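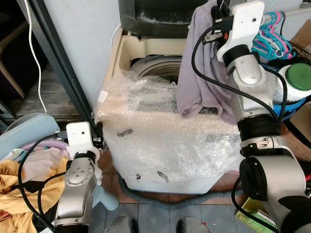

Drain time on the top loader is the thing to sort out this month. The normal cycle on a low fill has crept up and the pump-out at the end is where the extra goes. I want numbers before anybody takes the hose off. The lid is up and the wrap stays on for now, including the taped patches on the front, so all checks are from the top and from the hose side. The gray hose runs left to right over the tiles in front of the machine with a curve in it, and I have put that first on the list of suspects. Also note the white streaks on the raised lid. Could be mineral, could be dust. Wipe with a vinegar cloth and see what comes off before deciding we have a scale problem.

Load for the trial is mixed household stuff from the light blue basket: the mustard-yellow garment, the pale pink one, the pinkish purple one on top, plus the lavender-gray cloth. All light to medium weight as far as I can judge by hand. No towels this time. Towels threw off the last comparison at Clunero, where half the load was bath sheets and the spin never settled.

Plan as written on the sheet:

Run A: hose as found, normal cycle, low fill.
Run B: hose straightened, end kept at the same height over the drain, same cycle, same clothes.
Water at 30 C both times. Detergent 5 ml, liquid. Half what the bottle asks for, but suds were coming up over the grating with the full amount and I don't want foam in the timing.

Run A took 28 minutes for wash and rinse together. I started the watch when the fill valve opened and stopped it when the last rinse began to drain. Pump-out I timed separately and it was slow, with a gurgle near the end. Wrote the time on the paper sheet taped inside the cupboard door, copy it here later. Spin was fine, no walking.

Run B, wash and rinse the same to within what I can read off the watch. Pump-out was quicker and the gurgle went away. So the bend has something to do with it. How much I can't say from two runs. There may be lint packed at the low point as well, and moving the hose could have shifted it. Next person should do B first and then A. I should have thought of that.

Did not open the pump filter. The screws are low on the machine and I would have to cut the wrap to get at them.

Things to watch when loading, mostly for whoever takes the next turn:

Drop clothes in around the tub, don't push them down the middle. The thin cloths like to hang over the back edge and catch between the tub rim and the lid frame. Tuck the last piece in fully and run a hand around the rim before closing. Check pockets. We found a hair clip in the rinse water at MacRitchie and it had scratched the drum.

The basket goes on the left side. If it goes on the right it blocks the hose and people kick it. Power cord should hang free on the wall side, don't loop it over the post.

Drying line: hung everything at 4 p.m., heavier pieces on the outside where the air moves. Pink one took longest. Sleeves were still damp at the seams when I came back at 6, so turned them and left them overnight.

While waiting on run B I went over the gate end, which is on the same tidy-up list. Bikes and shoes have been drifting toward the walkway since the start of October and it is getting hard to sweep.

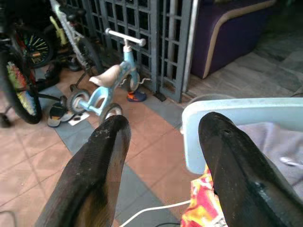 Gate end. Light blue tricycle, the bigger bikes to its left, shoes on the tiles.

Agreed layout for this end, same as we used at Otinthorpe:

Bikes stay against the gate, largest first, and the tricycle goes in last where a small kid can pull it out without help. The one with the colored beads on the spokes should be parked with the handlebar turned in, otherwise the wheel sticks out to the left. Beads are worth a quick wipe, grit gets in behind them and they stop sliding. Chain on the white and yellow frame wants oil. I'll bring the small bottle from the bench.

Shoes go up on a rack, once we have a rack. Until then in pairs along the wall. The black one with the white sole was over on its side and the orange and dark blue sneaker was partly under the gate, where it will get dragged if the gate is opened in a hurry. There is also a small flat white piece on the tiles next to the black shoe, insole or paper, check before throwing it out.

Rack measurements still to do. Low is better, the kids won't use a top shelf. The Semdale one was too deep and ended up holding umbrellas and a bag of potting soil, so go narrow.

Sweep order if you're doing both ends: gate first, then toward the machine, and lift the hose to get the dust behind it. Mop after the washing is finished for the day.

Open items

- Repeat B then A, same clothes if they can be spared
- Vinegar test on lid streaks
- Look for lint at the low point of the hose, bucket and old towel ready
- Oil chain
- Measure wall for shoe rack
- Copy pump-out times from cupboard sheet

Detergent is nearly out, I have written it on the shopping list twice.

Posted in October by the Semdale workshop notebook
Filed under: Laundry, Storage, Notes in progress
Last updated: October, 6:40 p.m.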